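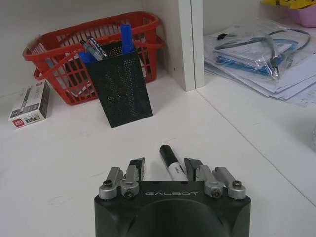
Desk and Shelves, Hindance Apartment

Posted November 16, 2018
Filed under: Rooms, Small Spaces, Desks
Gallery no. 582

The Hindance apartment has one room that does most of the work, and the desk is in it. It is a Felero unit, white, with shelves going up above a built-in desktop and a drawer underneath. We bought it secondhand from Yordanov in March and carried it up in pieces. This gallery is a follow-up to the one on the empty unit, which a few readers asked for after we said we would show it in use.

Nothing was bought for these pages. The things on the desk are the things that live there, plus whatever had drifted in from the kitchen.

The desktop

White, with a matte finish. It shows every smudge and scuff, and a cloth only gets some of them off. If you are choosing between the white and one of the darker finishes and you write a lot by hand, look at a used one first.

The whiteboard marker has a black cap and a white barrel and tends to get left lying out. It belongs with the others in the pen holder. The board itself is in the hall, so the marker travels back and forth and gets put down on the first flat surface.

The seam

A thin line crosses the desktop near the white upright panel. Crumbs collect in it. An old toothbrush works better than the vacuum.

The basket

Red plastic with openings in the sides and two curved carry handles. It stays at the back, against the wall. The handles are the reason we kept it when the other baskets went to the Suden clear-out, because the whole thing can be lifted off in one go when the desk has to be wiped. We do not sort what goes in it. Once a month it gets emptied onto the bed and put back with less in it.

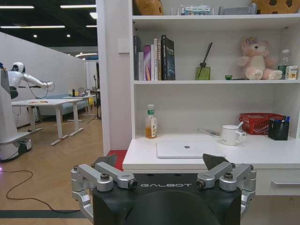 Laptop

Silver, kept closed when it is not being used. The desk is deep enough to leave it flat and still have room behind it, which was not true of our last one. The charger is kept in the drawer.

Breakfast things

Orange juice, a white mug with a spoon in it, a clear plastic utensil from a takeout order. All of this should be in the kitchen. The juice goes back in the fridge, the mug goes in the sink, and the utensil goes in the bag we keep for picnics. On a working morning none of that happens before ten.

Pen holder

Black mesh, with pens and markers. Blue caps and dark caps mostly. The mesh lets the dust fall through onto the desk, so it needs lifting when you wipe. We test the pens twice a year on the back of an envelope and throw out the dry ones.

The drawer

White front with a long silver bar handle. The handle came with the unit and we left it on. It is easy to pull with a full hand. Paper, tape, the charger and the spare batteries go in here.

Books, middle shelf

Stood upright at the left end. The tall one on the right has a space-themed spine in dark blue and holds the row up better than the bookend we used before. They are not in any order. The shelf will take a longer row, but then the other things would have to move up, and the top is full enough.

Reed diffuser

Green glass, two black reeds. The package came with more reeds, and two is plenty for a room this size. Keep it away from the edge of the shelf. The oil marks white surfaces if it drips, and we found that out on the windowsill.

Pink bunny

Plush, with a small bow on its head. It sits next to a clear water bottle and a little way along from a tiny green cup. The cup has no job. It has been moved three times and always comes back to this shelf.

Top shelf

The cookie plushes are up here with a boxed item in its clear packaging. This is the shelf for things that get looked at and not used. It needs a step stool to dust, so it gets dusted when the stool is out for something else.

Measurements and notes

Height of the unit: 2177 mm
Width: 1092 mm
Assembly: two people, one afternoon, secondhand screws
Wall fixing: yes, top and middle. Do this even if the unit feels steady.

The clip-on lamp from the earlier gallery has been moved to the bedroom. Questions about the drawer runners are answered under that gallery, so please check there before writing in.

Next in Rooms: the hall, with the whiteboard and the coat hooks.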